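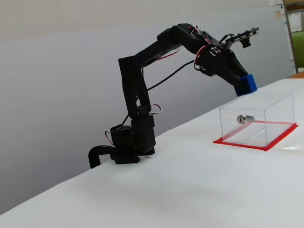 September
By the Stokon group, Media and Local Business course

Restaurant posts that get taken down: what happened after

Our group wanted to know what small restaurants and bars do when a social media site removes one of their posts. We picked the topic after Trenetti, a pizza place in Wostonska, lost a post for a hot pepper slice challenge. The post showed a waiver customers had to sign, and the site took it down as a dangerous dare. The owners put up a screenshot of the removal notice the same night, and that got more comments than the slice did.

Method

We sent a short survey to 38 places that serve food or drinks in Wostonska and asked whether a post had ever been removed, what it was about, and whether they appealed. We also did longer interviews with 3 of them. Vi, a cocktail bar near the bus station, let us read its old appeal messages. 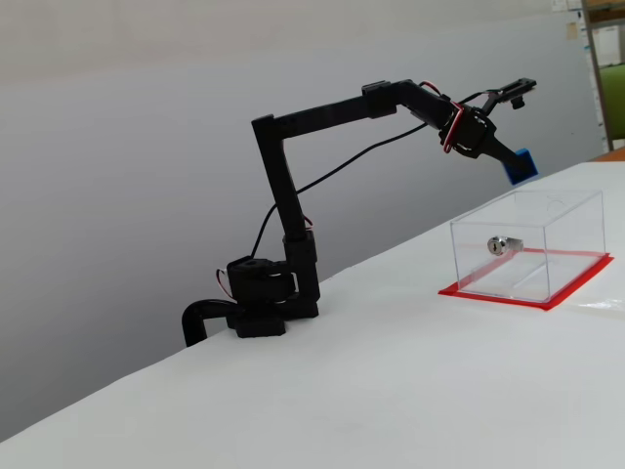 The survey had four questions, and most places answered by email. We left out posts the owners had deleted themselves. One bar sent us a long answer about bad reviews, and we could not use it.

What we found

Alcohol was the most common subject. Owners told us that drink specials were removed more often than food posts, even when the wording was almost the same. Vi had a post removed for a two-for-one offer and then ran the same offer with the price left out. That one stayed up.

Appeals were slow. In the interviews, owners said the special was usually over before they heard back, so they stopped appealing and just reposted with a different picture. Trenetti did not appeal at all. It changed the name of the slice, dropped the waiver and kept it on the menu.

Problems

All of our information came from the businesses, and we did not see most of the removed posts. Some owners were guessing at the reason - the notices they showed us only named a general rule. If we did this again we would ask for screenshots in the first email and start before the summer season, when people have more time to answer.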